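Keeping a Wood Floor Nice in the Kitchen

Many people told me that wood in a kitchen is a mistake. I have mine for 15 years and I don't agree, but it asks for some small habits.

Sweep before you mop, every time. Sand from shoes is the worst enemy of the finish, and a wet mop only pushes it in circles. I use a soft broom first and then a dry cloth for the corners.

For washing I take 3 liters of lukewarm water and one small spoon of mild soap. The mop must be wrung out very well. If you see drops standing on the boards after you pass, it is too wet. Go with the grain and start from the far wall, so you don't walk on the part you just did.

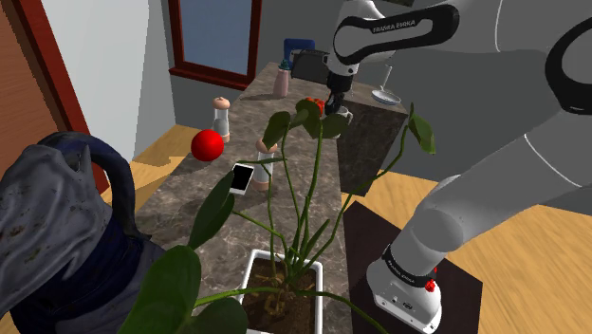

Vinegar is recommended everywhere, and I used it too for a long time. My neighbor Hadiza Akinola stopped me – her floor became dull near the sink after one winter of it. Now I keep vinegar for the kettle.

Grease spots by the stove: put a little soap directly on a damp cloth, hold it on the spot, wipe, then dry with a towel. Please don't scrape with a knife.

Felt pads under the stools should be changed when they get hard. Old pads collect grit and scratch more than no pads at all. In January, when the heating is strong, small gaps can open between boards. Leave them alone until summer before you buy any filler – most of mine closed again.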